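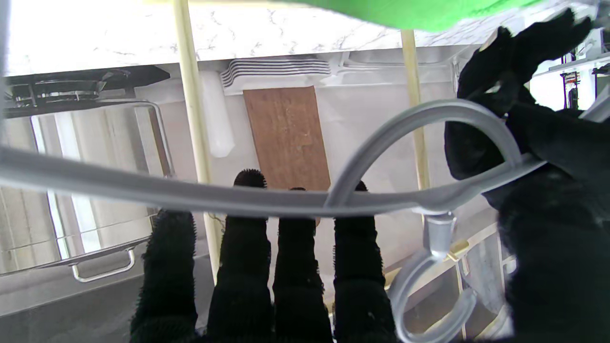
Why do wool sweaters shrink in the wash when cotton ones mostly keep their size?
Wool fibers are covered in tiny scales, and when warm water and tumbling push them against each other the scales catch and lock, so the whole knit pulls in on itself.

That question got our group started back in January, after one of us lost a much-loved cardigan to the dorm dryer (we still miss it!). We cut 14 swatches from a single length of Drosdale wool yarn, knitted on the same needles, and washed them at different settings in the basement laundry at Motunora Hall. Each swatch went through 10 washes, and we measured the width every time it dried -- which took far longer than we had planned, and filled most of a very patient notebook.

The swatches washed cool on the gentle cycle barely changed. The warm, fast ones felted so thickly that we could no longer make out the stitches, and our ruler kept slipping on the fuzzy edges. We would have liked to try different soaps as well, but we ran out of yarn before we ran out of ideas. Our measurements are in the tables at the back.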